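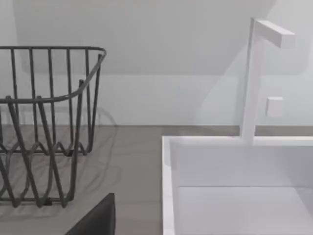
Rafferty Crenshaw
Travel writer, slow boats and bad buses

Speaker notes, "Getting There Is the Awful Part"
Evening session, 7 pm start. Water on lectern. Do not lean on lectern.

Open cold, no hello. The ferry horn at Bastos. 4 am, everybody flat on the deck with shoes for pillows. Horn goes. Man next to me sits up, says one word in Greek, lies down again. Let them laugh or not. Move on.

THEN hello, thanks for coming out in this.

Why I was on the boat. Flight to Junia canceled, airline desk shut, the woman pulling the shutter down while I was still talking. Bus to the port, 300 km. Video player on the bus stuck on the same wedding. Not mine to judge but the bride's uncle sang for a very long time.

Read: notebook p. 1, the bus. Stop at "diesel and oranges."

The crossing
- ticket said cabin. No cabin.
- Gerasimos Kourkoulas, second engineer, found me behind the life jackets. Gave me half a cheese pie and his opinion of Stendia (low)
- he'd worked that route since he was a kid, never once gone up to the town. Why would I, he says, I can see it from here
- swell came up after midnight. Keep this short, people have eaten

Slow down here. Talking too fast by now, always do.

Stendia. Arrive at dawn, and its ugly. Say it. Cement works, a fish plant, dogs. 800 steps to the upper town, according to the sign at the bottom. Rented room over a tire shop. Rain on and off for a week, same shirt, same soup. Second soup place closed, it was the same owner anyway.

Wanted to leave on day two. No boat. This is the bit they wrote to me about after the article, so give it room. Day four the baker starts putting my loaf aside. Day five I'm arguing about football with people whose names I never got. Don't make it a lesson. Just tell it and shut up.

Read: the tire shop at night. Skip the paragraph on my father unless the room feels right.

Gedport, the return. Customs hall, one officer, a queue out the door. He unpacks my whole bag and finds the goat bell. Rings it. Rings it again. Calls his collegue over to ring it. (Bring bell!! It's in the coat.)

If running long cut Gedport down to the bell. If running short, the story about the hitched ride and the melons.

Money question always comes up. Answer: 300 for the piece, spent more than that on the trip. Next question.

Also they will ask did I ever go back. Yes, in June, sunny, hated it. Baker had retired.

Finish on the boat out, Gerasimos waving a wrench from the engine room door. Last line from the notebook, p. 41, not from memory, I got it wrong in the last town.

Books at the back table. Cash or card, the card thing works if you hold it near the window.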